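Anyone else's shop bringing in robots for light assembly?

benchmouse_7
We got word in December that Vorkach is putting arms on the lamp line. I've packed lamps for 15 years, so yeah, I have feelings! Now half my shift is grippers, a desk lamp and a little wooden box. 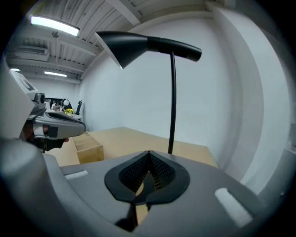
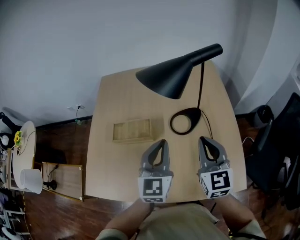
My wrists feel great – my head is fried by lunch. And they still want 200 runs a week from me.

tallow
So you're training your replacement. We did that at Flenus and lost 7 people.

benchmouse_7
Wilma Koster (our lead) says no cuts. I believe her, mostly.

gridley373
Disagree with tallow. I moved from packing to robot setup, same pay, way less lifting.

tallow
Good for you. Did everybody get that offer?

gridley373
No, four of us did. Get it in writing, benchmouse.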